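The Spare Room Years

My spare room had been a spare room for exactly one winter when the email from the town arrived. It was a short one. Kikismont was looking for households willing to host families who'd been granted refugee status, and would anybody with a bed and a door that closed please call before April. I had both. I also had a rowing machine, four boxes of my ex-husband's records and a dead fern, but those could move.

I called at lunch, mostly to ask questions, and by the end of it I'd signed up (I'm like this with gym memberships too).

The program is run by a small outfit called Onden, out of two rooms above the pharmacy. When I visited they had 140 households on the list and 100 of those had passed the home check. Mine took most of a morning. A very patient man named Pantelis Kontogiannis walked through my house testing smoke alarms and opening windows, and then sat down at my kitchen table and asked what I'd do if my guests and I didn't like each other.

I said I'd probably bake something. He wrote that down!

He'd hosted twice himself, out on Psarras Road, and he talked about it the way people talk about having toddlers. You lose your bathroom. You learn how loud your own television is. His first guests, a couple and her father, stayed almost a year, and the father reorganized the garage so thoroughly that Pantelis still can't find his good drill. 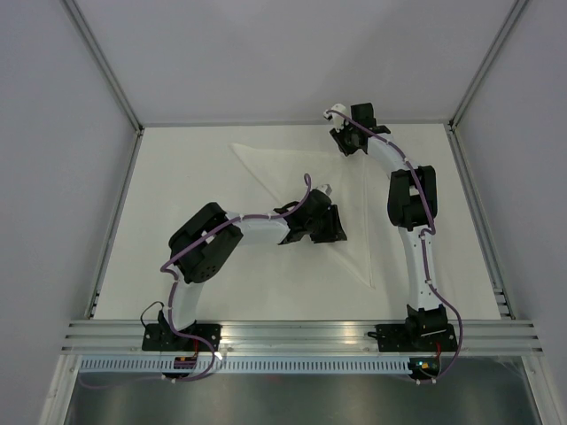

How long do hosts have to commit for?

Six months is the minimum Onden asks for, and after that it goes month to month, with a caseworker checking in on both sides.

Six months sounded long to me in the winter. Then I saw the paperwork a family has to get through in that time – school enrollment, work permits, bank accounts, a doctor who's taking patients – and it started to sound like a weekend. Every form wants an address, and for a while the address is yours. I get mail for five people now. My mail carrier has opinions.

The money side is modest. Hosts in Kikismont get a grant toward bills, paid quarterly, and mine came to $1,673 for the first stretch. It covered the heating and the groceries I insisted on buying, and it did not cover the second refrigerator, which I blame entirely on myself. There was a fuss at the town meeting over the cost, with one man holding up the budget and reading "3,296 dollars for translation!" as if he'd caught somebody stealing. A woman behind me asked him how he'd like to read a lease in a language he'd started learning on the plane. He sat down, though he did vote against it.

I should say that it isn't always cozy. My guests and I had a bad week over the thermostat and a worse one over curfews for their teenager, which were none of my business, and I had to be told so. Pantelis did the telling, over the phone, very kindly.

They're moving in the fall, to an apartment over in Skurik, ten minutes away on the bus. The teenager has already picked her room and wants it painted dark green. I've offered to help with the painting, and I've asked for the second refrigerator to go with them.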